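Ticket: readable serial numbers on tabletop props
Project: Grendora
Site: Jirkevville home station
Queue: Saliba review
Status: closed, follow-up in May

**Reported**

Review flagged 41 of 300 episodes from the Jirkevville table under rule 5 of the Etosis prop standard. Rule 5 says no object on the work surface may show an account number, a device serial or a personal name that can be read at full resolution. The operators say they had the current prop list and followed it. Please advise whether the 41 can stay in.

**Checked first**

- Prop list version on site: current.
- Camera resolution setting: unchanged.
- Masking step in export: on, but set to faces and screens only. It does not look at printed text.

Pulled the flagged episodes and went through them by object. The building blocks, tissues and pouch are fine. The trouble is the bank token.

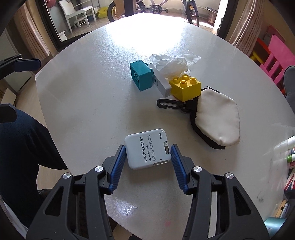
*Token face, serial 6360321506 and bank name both legible between the pads.*

The prop list has a line for "small electronics, flat, palm size or less." A USB security token fits that line, so the operators did nothing wrong by it. The list and rule 5 were written separately and nobody had compared them.

**Second check**

Site asked if it would be enough to keep the token in the set but only use it as a background object, with the grasp target being something else. I looked for episodes where that was already the case.

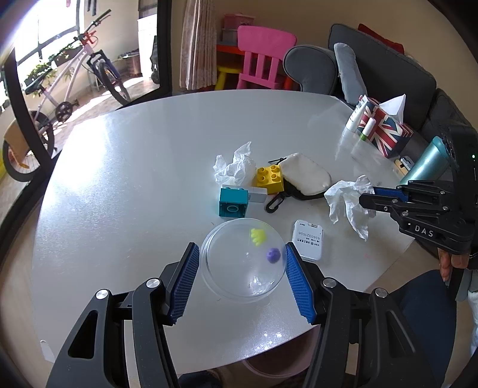

*Token off to the right of the clear container, print upside down, number still readable.*

So no, background use does not clear it. The print being upside down makes no difference to rule 5. Any text reader will rotate it, and so will a bored reviewer. The gripper finger overlaps one corner of the token and leaves the number showing.

The same episode has a second gripper in view with "DAS" on the body. That is equipment lettering and rule 5 does not cover it. Leave it alone. Same answer for the hand on the grip: hands are allowed, faces are not.

**Cause**

Prop list allows an object class that often carries a serial. Export masking was never set up for printed text. The operator checklist asks "are props clean and undamaged" and has no question about print.

**Fix**

1. Token removed from the Jirkevville prop set.
2. Flagged episodes held back, not deleted. Saliba will run a text mask over them and return the ones that pass.
3. Prop list line changed to "small electronics, flat, palm size or less, no serial or account print on any face." Covering the print with plain tape is OK if the tape stays down through a full session.
4. Checklist now has a print question - answer it for every object on the table, including ones that are not the target.

**Comments**

Site: Does a brand name alone count? The power adapters all have one.

Reply: Brand name alone is fine. Brand plus a number that identifies one unit is not.

Site: Taped a replacement and ran 159 episodes with it. Tape lifted in the last few.

Reply: Send the whole batch and mark where it lifted. Use matte tape next time, the glossy kind does not hold on a textured shell.

Closed. Reopen here if the text mask misses any of the held episodes.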